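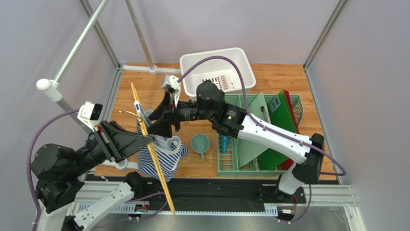 Week two with the Restov bimanual kit, on loan for review. I'm posting notes as I go, mostly on the parts the spec sheet skips. Cable routing first. The wrist camera leads are purple and run outside the links, with a high arc over the back of the right arm. That slack is needed at full wrist rotation, but it passes right over the white bin, so tall items in the bin are a snag risk. I'd want clips on the forearm links.

2/ Grippers. The fingers are wedge-shaped and flared. Good on thin stock: a long wooden stick held near vertical is a fair test of grip torque, and I've been using one daily. Cloth is harder. The fingertips pinch one layer or three, and you don't get to choose.

3/ Reach. With both bases on the front rail, the two grippers meet at the center of the table. Anything in the back corners is a stretch for either arm. Henrik Ostermann asked if the bases can be moved apart. Yes, with a hex key, but you have to recalibrate afterward.

4/ Calibration takes 23 minutes per arm. The Hevilau software saves the result per base position, so going back to an old layout is quick. The file format is undocumented.

5/ Logged so far: 1,372 grasp attempts, 192 flagged by the controller as slips. Most of the slips were fabric or glossy packaging. I have not split them by arm yet.

6/ Support. Markos Tsakiris at Restov answered my firmware question the same day. The fix is due in July – until then, keep the wrist speed limit at the default.

7/ Dish rack runs are next, cutting boards first, then mugs. Slot spacing on the rack leaves little room for the fingers, so I expect to rewrite the approach angles. Numbers when I have them.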